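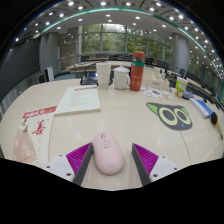
What grips best on the fingers of a home-made hand-held gripper?

Soft ribbed wedges with a thin rubbery strip on the inside face. The ribs let the finger bend round whatever it closes on, and the strip stops smooth things sliding out. Hard plastic fingers are quicker to make but they only hold well on flat-sided objects.

Fitting the fingers

The notes on this page are for the Gonden gripper, the small squeeze-handled one we put together at the Herum shared workshop. Most of them will do for any two-finger build.

Print or cast both wedges in one go, from the same batch of material. Ours from separate batches bent by different amounts and the grip pulled to one side.

Screw the mounting plates down finger tight at first. Close the fingers, check that the tips meet, then do the screws up properly. Go from one screw to the next a little at a time. A dab of nail varnish on the heads keeps them from working loose, and it can be chipped off later with a small screwdriver.

Wipe the inner strips with washing-up liquid and warm water before sticking them on, and again every so often once the gripper is in use. Furniture polish from the bench gets on to them and ruins the grip. Do not use white spirit. It made our first pair of strips go tacky.

Cut the strips 2 mm shorter than the wedge. If they run right to the end they peel at the tip.

Picking things to practise on

Use ordinary things of different shapes. A computer mouse is a good one, as it is rounded and smooth and sits low on the table. Start with the fingers open wide, come down on either side, and close slowly. Grip the long sides. If you take it by the ends it will twist.

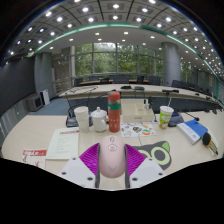 Mouse held upright between the two fingers, above the table.

Empty paper cups are harder than they look. Squeeze until the cup just lifts and stop there. If the sides buckle, the spring in the handle is too strong. We changed ours for a lighter one from the Hitard spares tin and had far fewer crushed cups.

Keep full mugs and open drinks for much later, if at all. Anything under 40 g tends to get pushed along before the fingers close, so put it on something with a bit of drag.

A mouse pad does that job well. So does a damp tea towel folded in four, or the rubber mesh sold for lining drawers.

Putting things down

Setting an object down neatly takes more practice than picking it up. Lower it until it touches, wait a moment, then open the fingers evenly. Opening in a hurry flicks lighter things sideways. Leave a finger's width of room on each side so the wedges have somewhere to go.
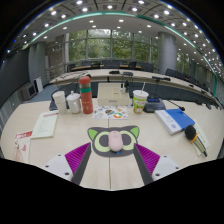 Mouse on the cat's-head pad, with a finger to either side.

Looking after it

Store the gripper with the fingers open. Left shut over a few weeks, the wedges take a set and will not spring back fully.

Check the screws after every 100 grips or so when it is new. After that, once a month is plenty.

The Villca cord we use for the pull line is good for over 1000 squeezes. Change it when you see fluff where it goes round the pulley. Melt the cut end with a lighter before threading, and pull it through from the handle side.

If one finger starts to lag, take the plate off and look for grit under it. An old toothbrush gets it out. Do not oil the plates, only the pivot pins, and one drop each is enough.

Page last changed Feb 15, 2021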